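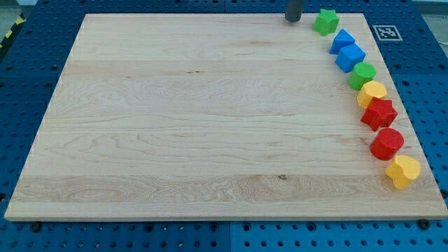 Gearóid Nic Aodha had worked with robot arms for several years before one of them frightened him. He runs the test cell at Rafferty, a small company that checks grasping software for other companies, and he agreed to speak with me about a fault from last September. We met beside the table where it happened. The work looks very simple to a visitor. There is a wide board of pale wood on a blue pegboard table, and the arm must place plastic shapes on it: cubes, cylinders, stars, a heart. On the task he showed me, the shapes stand in a curved line along the right side of the board, and the rest of the wood is left free. "People see this and they think it is a toy," he said. "I thought so also, a little bit. It was part of the problem."

The fault came at ten past four in the afternoon. The arm was running a program called Somer, which a customer, Preltusov, had sent for a long endurance test. The plan was 1,000 placements without help from a person. Nic Aodha was at his desk, a few steps from the table, when he heard a sound he did not know.

"It was not a crash. It was more like when you push a heavy chair on the floor," he said. "I looked up and the arm was pressing down into the board. It had a cube between the fingers and it was still pushing. It believed that it was in the air."

He pressed the stop button. The arm held its position, as it is designed to do, and this meant that it also held its pressure. To free the board he had to release the brakes by hand, one joint after another, with a colleague supporting the weight of the arm. He described this as the longest part of the afternoon. Neither of them was hurt. The cube was broken and the board had to be exchanged.

I asked him how a robot can be so wrong about where it is. He took some time before he answered. The system finds the board with the help of square black-and-white markers that lie flat on the table, like the one beside the right edge of the board. A camera reads the marker, the software calculates the position of the table, and every movement is planned from this. During a cleaning at lunch, one marker was lifted and put back on top of a folded piece of tape. It was higher on one side by less than 3 millimeters.

"For your eye this is nothing," he said. "For the camera it is a table that leans. Near the marker the error is small, but when the arm goes to the far side of the board, the error becomes big. We had just changed to a task with placements on the far side. In the morning we would not have seen it."

The marker alone does not explain everything. The arm has a force limit, and it should have stopped by itself at the first hard contact. When the team read the settings, they found that the limit had been raised to 300 newtons. It had been changed weeks before for a different job, a pressing test, and it was never put back. Nic Aodha told me this without looking away. The change had been made under his login.

"I would like to tell you that somebody else did it," he said. "I wrote myself a note to restore it. I found the note afterward, in the notebook, on a page with the measurements for a shelf."

The report went to Preltusov the next morning. He had expected anger, but their first question was whether anyone had been near the arm. Their second was about Somer itself, and here he believes the customer also learned something. The software had received force readings that made no sense for a movement in free air, for over two seconds, and it did not use them. It only trusted the camera. A check for this was added in the following version.

Some habits in the cell are different now. The force limit goes back to its low value each time the controller starts, and a higher value must be typed in again. The markers are not moved for cleaning. Before a long run the arm touches the board slowly in several places, and if the heights do not agree with the camera, the program does not begin. Risach, the firm that maintains the arms, came to repeat the training on releasing the brakes, and this time everyone in the office took part – also the people who never enter the cell.

The training was the change he spoke about most. On the day of the fault only he and one other person knew the procedure, and she had planned to leave at four.

"She stayed to finish an email," he said. "I think about this email quite often."

The endurance test was started again later that autumn, from zero. He did not sit at his desk for it. He moved a chair to the yellow-and-black tape, with the stop button on his knees, and watched the first hours from there.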